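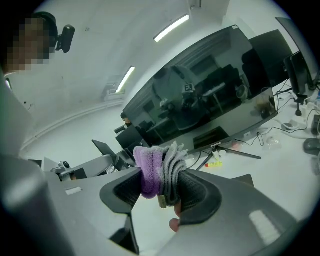
Gremura gripper trials, progress to the end of October

Hello Reda,

A good month, mostly! We've now done 142 cloth grasps with the two hand-held grippers you paid for, and I finally have something to say about the pads. The mesh ones are well ahead on towels. They bite into terry nicely and will hold two cloths bunched together, which the smooth Kuhlmann pads dropped 15 times before I gave up on them for anything folded. Thin cotton is another story — both sets let it slide if you grab too near a hem, and I haven't worked out why.

The wide-angle camera is staying. It bends everything near the edges, but we get both fingers and most of the desk in one view, and Ingvar Hauksdóttir says she'd sooner straighten the picture in software than lose the corners. She's still checking the head camera's timing against the gripper's. They drift apart on long runs and we've had to bin two afternoons of recordings (sorry).

Next up is moving the mesh pads over to the arm and repeating the towel set there. The Kodton controller arrived without its mounting plate, so that's slipped by two weeks. Spending is on plan apart from spare pads, which wear faster than I'd guessed. Could we move a bit over from the Huduvstead travel money?

Ingvar sends her best,
and so do I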